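盆里的东西,和一条街的搬家

托德港老城的人管旧物叫“盆货”。这个说法从哪里来,已经没人能讲清楚,比较可信的一种解释是,早年码头边的人家房子小,没有储物间,零碎东西都往脸盆里放,放满了就推到桌子底下,或者搁到柜顶。到了搬家的时候,一户人家有几个盆,就知道这家住了多久。

今年春天,老城的哈马德街开始腾退。街不长,两边是三层的砖楼,楼下原来是修船零件的铺子,后来改成裁缝店、杂货店和一家卖茶叶的。楼上住人。登记在册的住户有116户,要在夏天之前全部搬到河对岸的新楼里去。新楼有电梯,有独立厨房,每户的面积大体和原来相当,但格局不同。老房子是长条形的,走廊里可以堆东西,新房子没有走廊。

这就带来一个很具体的问题:走廊里的东西怎么办。

四月里我在这条街上待了一段时间,本来想写的是拆迁补偿。补偿的事情后来变得没有什么可写,标准早就公布了,多数人签了字,少数人在等。真正让各家各户每天坐下来商量的,是哪些带走,哪些留下。沙发和衣柜好办,量一下尺寸,进得去门就带,进不去就卖。难办的是小东西。

住在二楼的霍罗别茨一家,整理花了十一天。霍罗别茨太太是按房间来的,先卧室,再厨房,最后是走廊。她说卧室一天就完了,厨房两天,剩下的时间全在走廊。走廊里有缺盖子的饭盒、配不上锁的钥匙、旧收音机的说明书,还有她婆婆留下的一包纽扣。收音机本身早就没有了。

“说明书我看了两遍,”她说,“想找一个扔掉它的理由。后来发现不需要理由,扔就行了。可是我还是看了两遍。”

她丈夫的做法不一样。他把东西倒在地上,一眼认不出用途的就丢。两个人为此吵过,吵的是一根弯的金属杆。丈夫丢了,太太捡回来,说是窗帘上的。装上去一试,不是。那根杆子后来还是跟着去了新家。

街上其他人家大致也分这两派。一派要逐件看过,一派只看大类。前一派慢,后一派快,但后一派往往会在几天以后下楼去翻垃圾桶。收垃圾的师傅对这种事很习惯,他每天早上来得比以前晚一些,给人留一点反悔的时间。

研究住宅与家庭物品的尼莎·班萨尔跟着这条街做了一整年的访谈。她不太愿意用“囤积”这个词。在她看来,这个词把两件事混在了一起,一件是病,另一件是住在一个地方很久以后自然会有的结果。她访谈过的人家里,属于前者的很少。

“一个家里的小东西,大部分不是买来的,”班萨尔说,“是跟着别的东西来的。买一盏灯,多出两颗螺丝和一个挂钩。买一盒药,多出一个量杯。没有人决定过要拥有它们。所以到了要决定扔不扔的时候,人会觉得陌生,因为这是第一次做决定。”

她在访谈里请每一户挑出一样“不知道为什么还在”的东西,讲一讲它是怎么来的。大部分人讲不出来。讲得出来的,往往讲的是另一个人:这是我弟弟修水管时剩下的,这是以前楼上的老太太给的。东西本身没什么好说,说着说着就说到人身上去了。

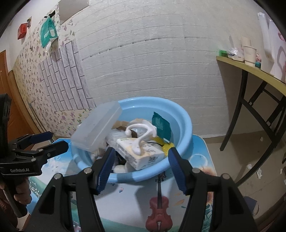
本刊特约撰稿 发自托德港
2025年5月1日

腾退的消息刚出来时,街口开过一个旧货集市,办了三个周末。主办的是一家叫菲克贝里的二手商店,店主在街上租了个空铺面,住户把不要的东西送来,卖出去的钱对半分。集市的生意比预想的好,但卖得好的都是大件和成套的东西,成套的碗、带镜子的梳妆台、能用的缝纫机。零散的小件几乎卖不动。

店主后来想了个办法,把小件装在一起按份卖,不许挑拣,一份一个价。这样倒是卖出去了。买的人多数不是缺什么,是想看看里面有什么。有个住在新区的年轻人连买了几份,回去一件件拿出来看,第二个周末又把其中大半送了回来。店主照收,重新分装,再卖。

我问店主这样转来转去有什么意义。他说没有什么意义,铺面的租金付到月底,总得有点事做。

集市结束后,没卖掉的东西由市政来车拉走,一共拉了900公斤。菲克贝里的店主留下了几样,摆在自己店里的架子上,不标价。有人问起,他就说是哈马德街的。

按照市政的安排,街坊搬家有一笔固定的搬运补贴,每户700元,凭搬家公司的收据领取。这个数目够叫一辆中型货车跑一趟,跑两趟就要自己贴钱。于是怎样把一个家装进一趟车里,成了很多人计算的重点。茶叶店老板画了一张图,把货车的车厢按比例画出来,再用纸片剪出自家的柜子和床,在上面摆来摆去。他摆了几个晚上,摆成了。搬家那天工人看都没看那张图,按自己的办法装,也装下了,还空出一块地方。老板临时又上楼搬了两箱原来打算不要的茶叶罐下来。

搬家公司的工人对这条街有自己的看法。一位姓沈的领班说,老城的活儿难在楼梯,窄,拐弯多,大件要竖着下。但最费时间的还是小件。客户常常说都打包好了,到了一看,大箱子是打包好了,旁边还有一堆没有箱子的,用袋子、抽屉、锅装着。抽屉最麻烦,不能摞,一倾斜就往外掉东西。他现在会在车上多备一些空纸箱,不收钱,谁没装完就发给谁。

“发箱子比等他们装快,”他说。

他还有一条经验:不要替客户判断。有一次他手下的人看到一只裂了的花盆,以为是垃圾,顺手放在了楼下。客户到新家以后打电话来找,又专门跑了一趟。从那以后,凡是在屋里的,一律上车,哪怕是一团绳子。

河对岸的新楼我去过两次。第一次去的时候,楼道里还堆着纸箱,物业在每层贴了通知,要求限期清走。第二次去,楼道已经干净了。霍罗别茨太太家的客厅靠墙放着三个没拆的箱子,她说里面是走廊的东西。新房子没有走廊,她还没想好走廊的东西应该放在哪里。阳台可以放,但阳台要晾衣服;床底下也可以放,但她丈夫不同意,说放到床底下就等于又要等到下一次搬家。

她打开其中一个给我看。纽扣在,说明书不在,弯的金属杆也在。她拿起来比了比新窗户的宽度,又放回去了。

班萨尔把搬家后的第一年叫作“第二次整理”。她在别的城市做过类似的跟踪,发现人们在搬家前扔掉的东西,远没有搬家后扔掉的多。搬之前时间紧,心里又没底,担心到了新地方用得上,所以宁可多带。搬进去以后,日子重新过起来,哪些东西没有被碰过就慢慢显出来了。有些箱子一年没有拆,到了年底原封不动地送走,连主人也记不得里面是什么。

不过她也提到另外一种情况。有的人家搬过去几个月以后,会重新开始攒。新的螺丝、新的挂钩、新的空瓶子。攒东西的地方往往是进门右手边的柜面,或者厨房靠窗的一角,位置和老房子里的差不多。她见过一户,在老房子里把零碎放在门后的一只盆里,到了新家,盆没有带来,买了一个新的,还是放在门后。

我问她,在做这项研究以后,自己家里有没有变得整齐一些。她说没有。她的书桌下面有一个纸箱,装着历次搬办公室留下来的东西,里面有几把钥匙,开哪里的门已经不记得了。

并不是每一家都为小东西发愁。三楼的独居老人叶师傅,以前在船上做轮机工,他的屋子几天就收完了。他的办法是给每一样东西找一个去处:工具送给修车铺,书送给街上的小学,锅碗留一套,其余放在楼下让人拿。他说在船上住惯了,一个人只有一个柜子,柜子满了就要拿出去一样才能放进去一样。后来上了岸,房子大了,他也还是这么过。

搬家那天他没有叫货车,侄子开了一辆小面包车来,一趟就走了。补贴他也没有领,嫌开收据麻烦。邻居替他可惜,他说那点钱正好抵他少搬的东西。

街上还剩最后几户没有走。裁缝店的老板娘手里有一批没做完的活儿,她打算做完再搬,客人也都说可以等。店里的布头按颜色捆着,有几捆已经有人订下了,说要拿去做坐垫。剪下来的碎布她用一只铁桶装着,桶满了就压一压。我问她这一桶带不带走,她说当然带,碎布可以填枕头,填好了也能卖。

街口旧货集市用过的铺面已经锁上了,玻璃上还贴着菲克贝里手写的告示,写着营业时间。雨水从门缝渗进去,告示下半截的字有些化开了。隔壁的杂货店还在开,卖得最多的是胶带和纸箱,老板每天早上把它们摆到门外,傍晚再收进去。他自己的货架也已经拆了一半,拆下来的木板靠在墙边,用绳子捆好,等着最后一趟车。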